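Sun 13 December

Home late from school again, and I told myself I'd only go in for an hour. The building is lovely on a weekend, though, all those quiet hallways and the radiators ticking, and I do get more done with my shoes off. I wanted the reading log totals ready for tomorrow's assembly, and they are, and I'm so pleased I could ring the bell myself. We set the whole school a goal of 836 books back in June, which seemed greedy to me then, and the children have read 1,197! I added it up twice (and then once more over a cold cup of tea, in case I'd carried something wrong).

The fourth graders did the lion's share, bless them, but it's my little first graders I keep thinking about. They had 72 between them and most of those were read out loud to a grandparent or a baby brother or the dog. I think the dog ought to count as a listener, and I wrote him in the margin. 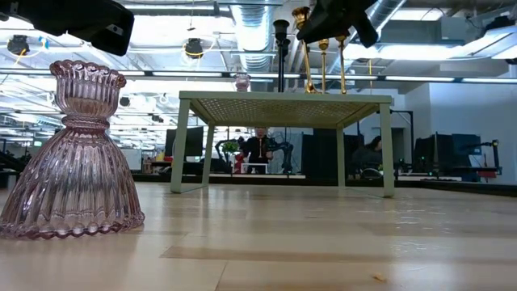 Too many prizes, the principal said on Friday when I showed her the plan for the assembly, and could we please have one certificate per class and leave it at that. I was a bit put out for the whole drive home. But I've slept on it now and I do see her point, as last year we had tears over the bookmarks, and a parent on the phone before lunch. So it's one certificate each, and the Wirnitz room gets to choose the next read-aloud, which they'll like better than a bookmark anyway.

I still haven't settled what to do about the Plarkis tests in the new year. They want every child on the computer for the reading level, even the ones who can't sit still for the practice page, and I'd so much rather just listen to them read — ten minutes on the beanbag and I know where they are. I put that in my note to the district, in nicer words, and the answer came on Thursday.

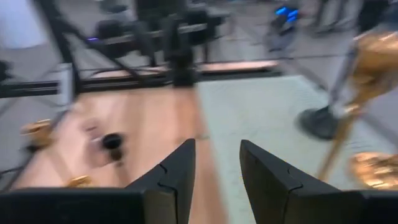
We hear you, it said, and teachers may add their own listening notes next to the score, as long as both are in by the end of the month. Well, that's more than I expected! I've started a fresh notebook for it, the green one I was saving.

Must remember to bring the step stool back to the library corner, and to ask the office if the Tiêu bus can wait five minutes tomorrow, or half my singers will miss the last song. Lunch is packed. Bed now, and the alarm is set for six.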